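Automation at Geretti

Automation at Geretti refers to the gradual introduction of robot arms and simulation software at Geretti, a contract cleaning and refurbishment company that prepares furnished rental apartments between tenants. The program began in the company's workshop at Bretik and changed the duties of most of the hourly staff there. It is often mentioned in local writing on service work because the company kept its room crews while moving much of the sorting and wiping of small household goods to machines.

Background

Before the change, a room crew at Geretti cleaned an apartment, packed its loose items into trays, and sent the trays to Bretik. Workers at the long tables in the workshop wiped each item, set aside anything damaged, and repacked the tray for the next apartment. The company handled 3,400 trays in its last full year of hand work. Table work paid less than room work and was the usual starting job. Many of the complaints recorded by the staff council concerned sore wrists and shoulders.

Simulation stage

No arm was installed at first. The engineering contractor, Matoušek, built furnished rooms in software and tested arm motions there, using models of ordinary household objects. Table workers were asked to review the tests during paid hours. They had no programming duties at this stage, but their remarks on how items should be picked up and laid down were written into the task sheets. 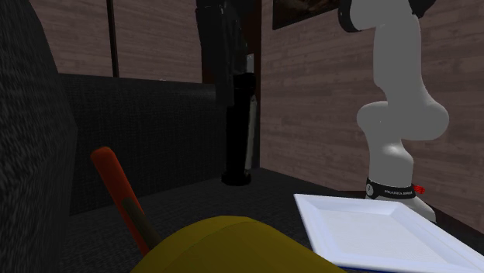

By Kristýna Kuruc
Last updated Aug 19, 2018

The rendered room has a dark gray sofa and walls of wooden planks, with a white Franka Emika arm standing on the floor near a shallow tray. A tool with an orange-red handle leans behind a soft-looking yellow object in the foreground. Rooms of this type were used to rehearse a task many times over with the furniture and light changed between runs.

The reviews led to 402 written corrections. A large share dealt with soft goods, which the task sheets had treated as rigid. Others dealt with the order of work. Table workers cleared long-handled items first so that they would not drag across the tray, a habit that had never been put in writing.

Changes in jobs

The first arms went into service at Bretik in September. The company had 30 table workers at the time. Most became cell attendants, a new job that covers loading trays, clearing stoppages, and checking finished work. Several moved to room crews, and a few left. Attendants are paid at the room rate after a training period.

Attendants have reported less strain on the hands and more standing. They have also described the work as quieter and more isolated, as each cell is staffed by one person where a table had seated six. A shared break was restored to the schedule at the staff council's request.

Stikanent, the software that assigns trays to cells, has drawn more criticism than the arms. It records the length of every stoppage, and early versions listed the attendant's name beside it. Names were removed after a dispute over 502 logged stoppages, and the log now shows only the cell number.

See also

Service robots
Job rotation
Workplace monitoring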